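Got to Hamholm for the robotics club's open day on Wed 22 December, and what a room! Telma Bustos runs the simulation class, and her students had their grasping project, Piken, up on the big monitor. It's all rendered, and they were still tuning the approach to a canister with a thin red ring up top.
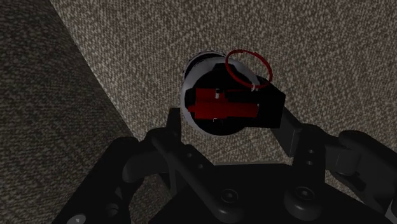
Why do the students start in simulation? A bad grasp costs them nothing there, and they can rerun it 40 times before lunch.

I stayed way longer than planned (the Vincze team let me try their controls!). Their next attempt is number 1614, and I'd love to be back for it.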